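Records and Retention, handout 2
Revised October 1, 2019

Start with the Keogh case. The firm kept 42 years of invoices and could find none of them. Storage was fine - the filing was done by whoever was nearest the cabinet. 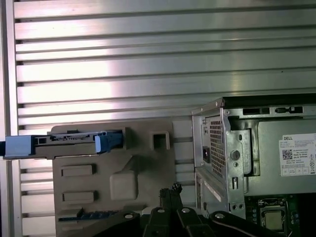 A retention schedule says what you keep, how long, and who gets blamed. Keep yours to a page. Grestham's ran to 200 and was itself never filed. 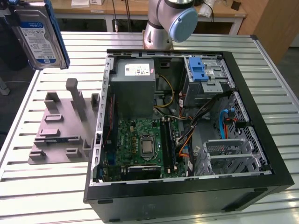 Old backups count as records. A lawyer will remember them even if you don't. Read Takács on the 2,197 duplicate memos, chapter 2, and try to stay cheerful.

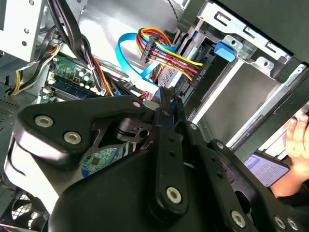
For next class, draft a schedule for a small dental office. "Keep everything" has been submitted before - it got a D.

Contact: Vilmos Takács, Records Office, Grestham | Back to top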